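## Mowat Tile Floor Concentrate, 60 oz

The label promises a "mirror finish in one pass." We sell the stuff and we don't believe that part. Mowat is a decent neutral cleaner for glazed tile. It lifts kitchen grease and shoe marks, and it rinses without much film if you measure it. Whether it beats Pultetico at a lower price depends on how much you like the smell.
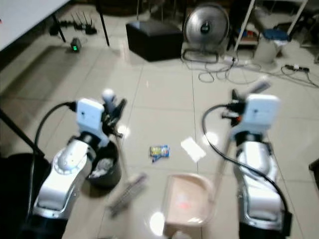 **Will it clean dirty grout?**

Surface dirt, sure. Old stains that have soaked into unsealed grout will probably stay put, whatever the back of the bottle says.

### Mixing

Use 10 ml per bucket. Doubling it gets you a sticky floor and an empty bottle. The maker claims one bottle covers 3000 square feet, and Leilani Oyelaran in our returns department has yet to hear from a customer who got that far.

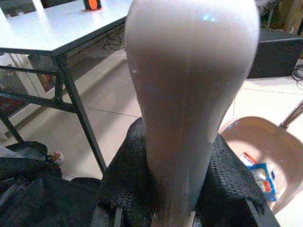 The "streak-free" claim also assumes soft water. With hard water, plan on a second pass with plain water and a dry cloth. Clulix makes a rinse additive for this. Try it if you want, but we couldn't tell the difference.

Not for marble, limestone or waxed wood. Don't mix with bleach.

- Item no. 432
- Scent: "mountain linen," so mostly soap
- Cap fits Hakow dosing pumps, sold separately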